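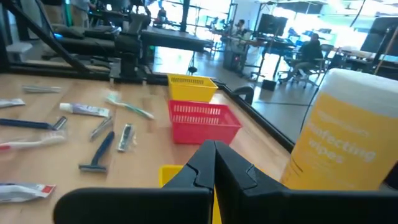
이모가 셋째 바구니를 어디에 두었는지 기억해 낸 건 꽝이었다. 꽝 르엉, 내 사촌이고 올해 열네 살이고 세상에서 정리를 제일 싫어하는 아이다. 그런 애가 창고 선반 맨 위에서 바구니를 끌어내리며 소리를 질렀다.

"찾았다! 노란 거 하나 더!"

나는 만세를 불렀다. 정말로 두 팔을 들었다. 다오 여관의 욕실 용품을 전부 꺼내 탁자에 늘어놓은 참이었고, 바구니가 둘이냐 셋이냐에 따라 그날 오후의 운명이 갈렸으니까. 둘이면 면도기와 치약이 한집에 살아야 한다. 셋이면 각자 방을 얻는다!

호아 이모는 웃지도 않고 행주로 탁자를 한 번 더 닦았다. 밝은 나무 탁자는 여관이 문을 열 때부터 식당에 있던 것인데, 손님들이 쌀국수를 먹고 엽서를 쓰고 가끔은 엎드려 자던 자리다. 이모는 그 위에 소독 티슈 통을 탁 내려놓았다.

"빨간 바구니는 치약이랑 튜브. 노란 거 하나는 면도기. 남은 노란 거는 나머지 전부."

"나머지가 뭔데요?"

"해 보면 알아."

나는 이런 말이 좋다. 해 보면 안다니, 얼마나 신나는 지시인가. 꽝은 벌써 의자에 거꾸로 앉아 턱을 괴고 있었지만 나는 소매를 걷었다.

여관에는 손님들이 두고 간 물건이 끝없이 모인다. 반쯤 짜낸 튜브, 뚜껑이 바뀐 병, 한 번도 안 쓴 면도기. 쓰던 것은 버리고 새것은 프런트에 두었다가 깜빡 잊고 온 사람에게 내준다. 그게 이모의 방식이었다. 밤 열한 시에 칫솔이 없다고 내려온 사람의 얼굴을 본 적이 있다면 이 일이 얼마나 중요한지 알 것이다. 나는 본 적이 있다. 게른턴에서 기차를 세 번 갈아타고 온 무투아 모하메디 씨였는데, 칫솔을 받아 들더니 두 손으로 악수를 청했다. 칫솔 하나에!

"누나, 이건 치약이야 크림이야?"

꽝이 하얀 튜브를 들어 보였다. 글자가 닳아서 읽을 수가 없었다. 뚜껑을 열고 냄새를 맡았다. 박하 냄새가 났다. 그런데 발에 바르는 크림에서도 박하 냄새가 난다. 우리는 서로를 쳐다보았다.

"맛을 보면 되잖아."

"네가 봐."

"누나가 좋아하잖아, 이런 거."

좋아하긴 하는데 그 정도는 아니었다. 결국 이모가 와서 손등에 조금 짜 보고, 비벼 보고, 아무 말 없이 쓰레기통에 넣었다. 무엇이었는지는 끝내 말해 주지 않았다.

면도기는 쉬웠다. 날개가 달린 것처럼 고개를 살짝 꺾은 모양이 볼수록 근사해서, 나는 손잡이가 모두 같은 쪽을 향하게 눕히기로 했다. 꽝은 그냥 던져 넣자고 했다. 우리는 그 문제로 한참 다퉜고, 다투는 동안 꽝이 어느새 면도기를 나보다 더 반듯하게 맞춰 놓고 있었다. 모른 척해 주었다.

빨간 바구니 벽에는 좁고 긴 구멍이 줄줄이 나 있다. 작은 튜브를 세워 넣으면 그 틈으로 하얀 뚜껑이 보인다. 이걸 발견했을 때는 정말 기뻐서 이모를 불렀다.

"이모, 꺼내지 않아도 뭐가 있는지 보여요!"

"바구니가 원래 그렇지."

이모는 계산대에 앉아 장부를 넘기던 중이었다. 167쪽까지 채운 장부였다. 새 주인이 될 선 타이 씨가 월말에 온다고 했다. 이모는 그 이야기를 점심때 한 번 하고는 다시 꺼내지 않았다. 우리도 묻지 않았다.

문득 손이 느려졌다. 이 바구니들을 쓸 사람은 우리가 아니었다. 밤에 칫솔을 찾으며 내려오는 손님도 이제 다른 사람이 맞을 것이다. 꽝도 같은 생각을 했는지 의자를 바로 돌려 앉았다.

"누나, 이름표 붙이자."

"이름표?"

"그 아저씨가 모르잖아. 뭐가 어디 있는지."

세상에서 정리를 제일 싫어하는 아이가 그렇게 말했다. 나는 종이를 가지러 뛰어갔다. 빨간 바구니에는 꽝이 '치약 (맛보지 말 것)'이라고 썼다. 면도기 바구니에는 내가 '손잡이는 왼쪽으로'라고 썼다. 마지막 노란 바구니 앞에서는 둘 다 펜을 쥐고 한참 서 있었다. 비누와 빗과 실 한 타래와 단추 두 개가 들어 있었다.

이모가 장부를 덮고 와서 펜을 가져갔다. 그리고 작은 글씨로 적었다.

'필요하다고 하면 그냥 줄 것.'

2019년 7월

댓글 2

퐁부이: 튜브 냄새 맡는 장면에서 크게 웃었어요. 저는 그거 맛본 쪽입니다. 발 크림이었어요.

플레세몬: 무투아 씨 이야기도 따로 써 주세요! 기차를 세 번이나 갈아탔는데 칫솔만 잊었을까요?

이 사이트는 더 나은 이용 환경을 위해 쿠키를 사용합니다. 계속 이용하시면 쿠키 사용에 동의하는 것으로 간주합니다.

최근 올라온 단편
11월의 열쇠 꾸러미
타넬 아저씨의 우산
594번 버스가 서지 않는 곳
쌀국수집 옆 사진관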